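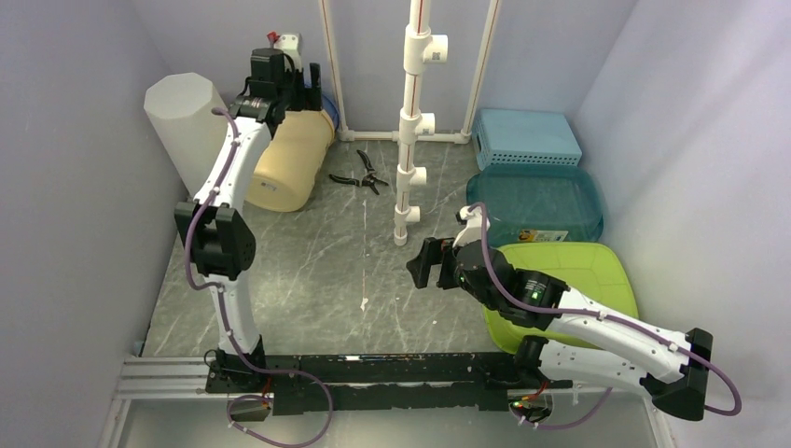 Search the forums... Advanced
Software > Control and Planning > Two-arm setups
3 min read

Wrist camera drops the tub once it gets close

ismits_jelle
We have two arms on one bench and a planner called Gronus that we wrote in house. The fixed camera finds the big plastic bins fine. Once an arm moves in, we hand over to the wrist camera, and the pose estimate for the green tub starts jumping. The planner sees a new goal and replans. Log from this morning has 3507 replans in one session. Has anyone fixed this without slowing the arm down?

akbari_fan
What rate is the pose coming in at? And do you filter it at all?

ismits_jelle
30 Hz, no filter. Depth is from the same wrist camera.

iqra.d
Your segmentation is probably fine and the depth isn't. Smooth plastic at short range gives you holes, and the fit slides along the side wall. Freeze the pose at handover and finish the approach on that.

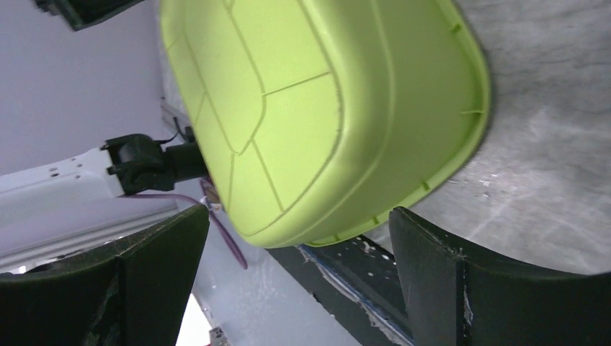 We do this on the Borneo cell. Last good estimate from the fixed camera, then the wrist camera is only allowed to correct in the image plane. Depth stays locked until the fingers close.

pvc_pete
Disagree with freezing. If the other arm bumps the bin you close on air. I would keep the updates and put a gate on them. Anything that moves the goal more than 5 mm between two frames gets thrown out.

iqra.d
A gate that tight also throws out the bump you want to catch.

pvc_pete
Then count rejects. If they agree with each other for long enough, accept the new pose and replan once.

akbari_fan
Both of you are tuning around a bad fit. Use the rim. It has real edges and the flat side does not. We switched to fitting the rim in November and the jumping mostly stopped.

ismits_jelle
The rim is out of view for part of the approach, depending on how the tub sits. I can try it when enough of it is visible and fall back to the gate otherwise.

iqra.d
Log which mode you are in. We lost two days to a fallback that never switched back.

ismits_jelle
Tried Pete's gate with the reject counter. 2000 frames replayed from the log, replans are way down. There's still a bad spot right at handover where the two cameras disagree, so I'm redoing the hand-eye calibration on the right arm first. Will post the config after that.

Jelle Smits
Fundine, controls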